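Sorting the Cable Drawer: A Conversation at Stallholm

When the Stallholm office moved its equipment loans to a single counter last April, the coordinator in charge of supplies inherited almost 80 loose cables. "People would borrow one and bring back a different one," she said. "We had stopped keeping track."

Her first plan relied on printed labels, and it lasted 17 days. The second uses color. Wires and cables are sorted into small plastic baskets, and staff are asked to return each item to the basket it came from.

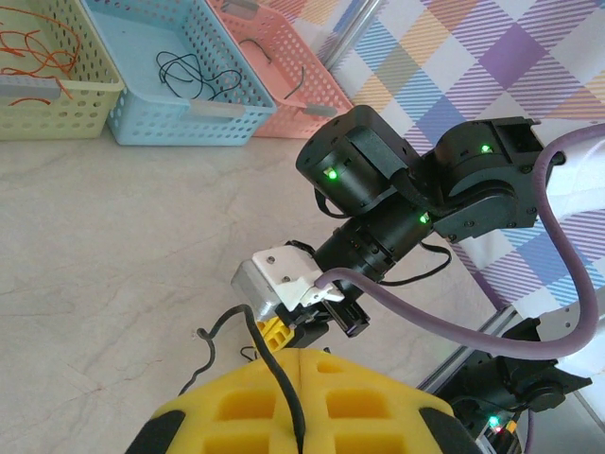

Orange wires, a coiled black cable and shorter dark pieces, each in a separate basket.

The coordinator prefers perforated baskets with a handle on the front. "You can see what is inside before you reach in," she said. Long cables are to be coiled before they are put away — a rule she concedes is not always followed with the thinner wires.

The Lanar branch has asked for a similar arrangement and expects to begin with 30 items. Asked what she would advise, the coordinator was brief. "Buy the baskets first. Then throw out whatever does not fit anything you own."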